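Norkonberg Bursary Scheme
Progress report to the Bae Foundation, second year
18th July

Dear all,

When I sat down to write last year's report I had very little to tell you beyond our hopes and a list of meetings, and you were all very kind about it. This year I have rather the opposite trouble. There is so much to say that my first draft ran to something nearer a short novel, and my colleagues have made me cut it down. I hope what is left still gives you a fair picture of what your grant has been doing.

To recap for those who have joined the board since we last met, the scheme pays for day and boarding places at Norkonberg School for children from the harbour district and the villages behind it, whose families could not otherwise think of sending them. Your money covers the fees, and we had always assumed (I had, certainly) that once the fees were dealt with the rest would look after itself. You will see further on that we have had to think again about that.

Applications

We received 523 applications for the September intake, which is a good deal more than we were ready for. The form had been moved online over the summer through the Wemik portal, and that made life easier for families, though it made a fair bit of extra work at our end in the first month. The portal would not accept a parent's signature from a telephone, and many of our parents do everything by telephone. Wemik put it right before the closing date, and we let everyone who had written to us about it have another week.

Every child who applied was offered the chance to come and spend a morning in lessons. I know there was some doubt on the board about whether these mornings were worth the staff time, and I had my own doubts too, but the teachers have become very fond of them. A written test tells us how a child does on a written test. A morning in the art room or out on the field with thirty others tells us all sorts of other things, and it gives the child a chance to decide whether they like us, which I think we forgot about in the first year.

Settling in

The children who started last September have now finished their first full year, and I am so pleased to be able to tell you that all but 2 of them are staying on. One family has moved abroad for work, and one boy missed his old friends too much and has gone back to his former school with our blessing. We have told his mother that the door is open if he changes his mind.

The autumn was harder than we expected. By November several of the younger ones were very tired, and their form tutors noticed it before we did. Some were getting up before six for the first bus and then doing homework until bedtime. We talked to the bus company, who could not move the timetable, and then to the school, who could and did move the homework. The bursary children (and anybody else who wants to) can now do their prep in the library straight after lessons, with a teacher on hand and something to eat, and go home with an empty bag. It has been so popular that we are going to need more chairs.

The parents' suppers have carried on through the year and have been, for me, the nicest part of the job. They started as a way of explaining reports and exam choices to families who had never had to deal with a school like this one, and they still do that, but mostly people come to talk to one another. I have learnt more over a plate of rice at one of these suppers than from any survey we have sent out, and a number of the changes in this report began there. 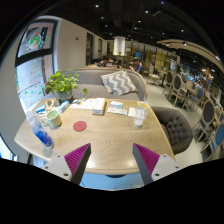
It was at the spring supper that the question of hidden costs first came up properly. One father told us, very politely, that he had turned down a place on the geography trip for his daughter and let her say she was ill. He had not wanted to ask for more when he felt he had been given so much already. I have thought about that conversation a great many times since. We wrote to all the families the following week and asked them to tell us, in confidence, what they had paid for over the year on top of the fees. The answers covered blazers, hockey sticks, calculators, music books, a leaving present for a teacher and quite a lot of bus fares.

Spending

The fees themselves came in on budget. The extras fund, which you will remember we set up almost as an afterthought with 900 pounds in it, was used up before Easter. With your treasurer's agreement we moved a further 2113 pounds across from the money we had put by for printing, most of which we no longer need now that the form is online. That has paid for trips, kit and travel up to the end of the summer term, and the geography trip has been offered again to the girl I mentioned. She went, and came back with a very full notebook.

Lessons and results

The school has shared its end of year reports with us, with the families' permission. The bursary children are doing well in most subjects and very well in science. Languages have been more of a struggle, largely for those whose primary schools did not teach any, and from September there will be a small catch-up group before lunch. Movetti, who supply the language software the school uses, have agreed to let the children log in from home over the holidays, and we will see how many of them take that up. I would not have done so at eleven, I must admit.

Staff

Rezaul Ranasinghe joined us in January to look after the families once their children have started, and I can hardly remember how we managed before. He rings every household twice a term and has a real gift for getting people to say what is bothering them. His post is paid for until next summer, and I would very much like to talk to you about what happens after that.

What comes next

We are asking for three things in the coming year. The first is that the extras fund be made a proper line in the budget, so that a family knows from the start what it can count on. We would also like to offer a small number of places at sixteen, as the sixth form has room and several heads in the district have asked us about it. And we would like your agreement to carry on with Rezaul's post, for the reasons I have given.

The full accounts are being sent separately. If any of you would like to visit before the autumn meeting, please do let me know. Term starts in the first week of September and the children are always glad to show people round, though I should warn you that the tour takes in every single one of the rabbits.

With warmest thanks from all of us,

The Bursary Office
Norkonberg School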